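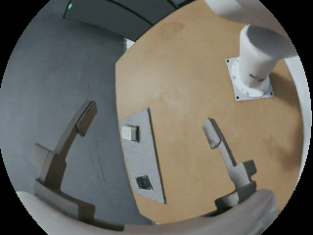

4. Checking the wrist view in sim

Reading time: 2 min

1. Load the Mondwood scene. Wait for the render to settle.
2. Open the gripper all the way. Both fingers should show, one each side of the gray board.
3. Check the board — white block near the upper end, black part near the lower. Bare board between them.
4. Set the seed to 84, run the Kuipers policy. Log every try, misses too.

Note: view is round, corners stay black. Dont crop before training.

Caution: never change lens and lighting in the same run — you wont know which one moved the result.

Repeat with 2 new seeds.

Related
Lens settings in Tumero
Exporting logs to Primex

Tumero support — contact us | Back to top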